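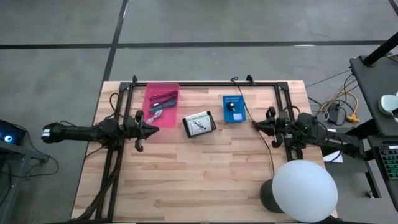 Un arrêt qui n'arrête qu'un bras sur deux

Imprimer | Envoyer par e-mail

Par Yatziri Beltrán

Le défaut survenu en décembre sur la cellule Jesto a été classé « mineur, sans dommage ». Le classement est conforme à la procédure interne de Fitska, et je le conteste. Un poste à deux bras dont l'un continue sa trajectoire alors que l'autre est en défaut présente une erreur de conception, quel que soit l'état du matériel après coup.

Les faits sont simples. La cellule trie de petits objets : un bras saisit, l'autre stabilise ou dégage, et les objets sont répartis dans des bacs posés sur un plateau en bois. Chaque bras possède son propre contrôleur, un Grokell, et les deux contrôleurs reçoivent leurs consignes d'un superviseur commun fourni par Haugen. Au cycle 152 d'une série de nuit, la pince du bras droit a accroché un câble qui traînait sur le plateau. Le couple mesuré au poignet a dépassé le seuil, le contrôleur droit est passé en défaut et a serré ses freins. Jusque-là, le comportement est celui que décrit la notice.

Le bras gauche, lui, a terminé son mouvement. Il tenait l'autre extrémité d'un objet long que le bras droit n'accompagnait plus. L'objet a plié, glissé, puis il est tombé hors du bac. L'opérateur a actionné l'arrêt d'urgence. Personne n'avait les mains dans la zone.

Le rapport attribue l'événement au câble. L'action corrective tient en une ligne : fixer les câbles avant chaque série. Je n'ai rien contre cette consigne. Elle traite l'élément déclencheur et laisse intacte la propagation, qui reste le vrai sujet. Un câble sera de nouveau mal placé un jour, ou bien ce sera un emballage, un manche d'ustensile coincé contre la paroi d'un bac, une pièce plus lourde que prévu. Le bras droit s'arrêtera. Que fera le gauche ?

La réponse se trouve dans la configuration du superviseur. Haugen interroge les contrôleurs toutes les 200 ms et ne considère un bras comme perdu qu'après plusieurs réponses manquantes. Or un contrôleur en défaut répond très bien : il renvoie un code d'état. Ce code était lu, horodaté, inscrit au journal, et n'entrait dans aucune condition d'arrêt du bras voisin. Le superviseur savait, au sens où l'information était dans sa mémoire. Il n'en faisait rien.

Le choix se défend sur le papier. Les deux bras ont été validés séparément, chacun avec sa propre analyse de risques, et chacun satisfait à la sienne. L'intégrateur a donc additionné deux dossiers corrects. L'addition ne couvre pas les états mixtes : un bras freiné et l'autre en mouvement, un bras en reprise manuelle et l'autre en automatique, deux pinces sur le même objet avec un seul moteur actif. Dans le dossier que j'ai pu consulter, ces combinaisons occupent une demi-page, et celle du mois de décembre n'y figure pas.

On m'oppose en général trois arguments.

Le premier est la disponibilité. Coupler les arrêts reviendrait à immobiliser toute la cellule pour le moindre dépassement de couple. C'est exact. Sur Jesto, cela représenterait environ 17 arrêts supplémentaires par semaine au rythme actuel. Une reprise prend peu de temps quand l'opérateur est au poste, et ce coût doit être inscrit au budget de la cellule dès l'origine. Un rendement calculé en supposant que les défauts d'un bras ne concernent pas l'autre est un rendement surestimé.

Le deuxième argument est plus sérieux. Arrêter net le bras sain peut aggraver la situation. Si deux pinces serrent le même objet, figer la seconde maintient l'effort au lieu de le relâcher. J'en conviens, et c'est la raison pour laquelle je ne demande pas une coupure simultanée aveugle. La réaction correcte dépend de la phase du cycle. En approche, arrêt immédiat. En prise commune, passage en faible raideur, puis arrêt. Après la dépose, arrêt en fin de segment, à vitesse réduite. Ces trois cas s'écrivent, se simulent et se testent. Le Grokell accepte une consigne de raideur en cours de trajectoire, et aucun matériel nouveau n'est nécessaire.
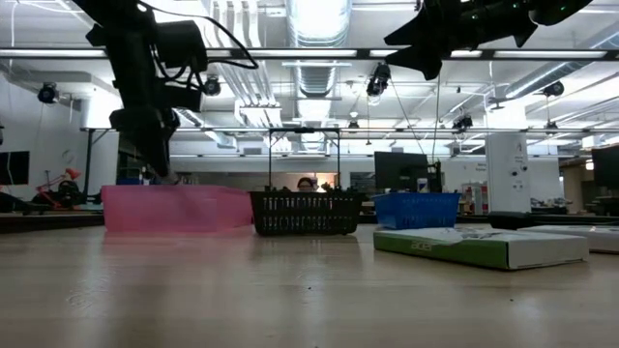 Les bacs de tri au bord du plateau, avec les deux bras de la cellule.

Le troisième argument concerne l'énergie en jeu. Ces bras sont légers, les pinces sont petites, les objets aussi. On ne risque, dit-on, qu'un objet au sol ou un bac renversé. Le raisonnement vaut pour la configuration du jour. Il ne vaut plus quand on change l'outil, et les outils changent souvent sur ce type de poste. Il ne tient pas compte non plus du comportement humain devant un bras immobile. Un opérateur qui voit une pince bloquée sur un câble avance la main pour dégager le câble. Il regarde le bras en défaut. L'autre est hors de son champ d'attention, parfois arrêté par hasard entre deux segments, et son immobilité ne veut rien dire.

C'est ce point qui me paraît le plus mal traité dans la documentation des cellules à deux bras. L'arrêt d'un mécanisme est lu par toute personne présente comme l'arrêt de la machine. La formation peut corriger cette lecture pendant quelques semaines, guère davantage. Les voyants n'aident pas beaucoup : une petite diode placée sur le corps du bras indique l'état de son électronique, et rares sont les opérateurs qui la consultent avant d'intervenir. Si la cellule est perçue comme une seule machine, elle doit s'arrêter comme une seule machine.

Reste la question des câbles, sur laquelle le rapport insiste. Je suis d'accord pour dire qu'ils sont mal pris en compte. Le modèle de collision de Jesto contient le plateau, les rails, les bacs et les bras. Il ne contient aucun élément souple. Les boucles de câble au niveau des articulations ont été dimensionnées bras par bras, et l'on n'a pas vérifié l'enveloppe qu'elles balaient quand les deux bras travaillent au centre. La marge latérale retenue autour de la trajectoire est de 30 mm. C'est peu pour un câble qui se déplace d'un cycle à l'autre, et je doute qu'une consigne de rangement suffise à la garantir.

Je propose donc que l'événement soit reclassé en défaut de sécurité fonctionnelle, avec ce que cela implique : reprise de l'analyse de risques au niveau de la cellule entière, liste explicite des états mixtes, essai de chacun d'eux avec injection de défaut, résultats versés au dossier. L'injection est facile à réaliser. Il suffit de forcer le code de défaut d'un contrôleur à différents instants du cycle et de mesurer ce que parcourt l'autre bras avant immobilisation. L'essai n'a pas été fait à la réception. Il ne figurait pas au cahier des charges, et l'intégrateur ne peut pas en être tenu pour seul responsable : c'est Fitska qui l'avait rédigé, j'ai relu ce document et je n'ai rien signalé.

Haugen a annoncé une option de couplage des défauts pour sa prochaine version. Elle serait désactivée par défaut, afin de préserver la compatibilité avec les installations existantes. Je souhaite l'inverse. Un intégrateur qui a de bonnes raisons de dissocier ses bras saura décocher une case et signer la justification correspondante. Celui qui n'y a pas pensé ne cochera rien.

En attendant, la cellule Jesto fonctionne avec un relais câblé entre les deux chaînes d'arrêt. La solution est grossière, elle ignore la phase du cycle et fait lâcher des objets. Je la préfère à la configuration précédente, et je demande qu'elle reste en place jusqu'aux essais.

Dernière mise à jour : 21 janvier 2019

Imprimer | Envoyer par e-mail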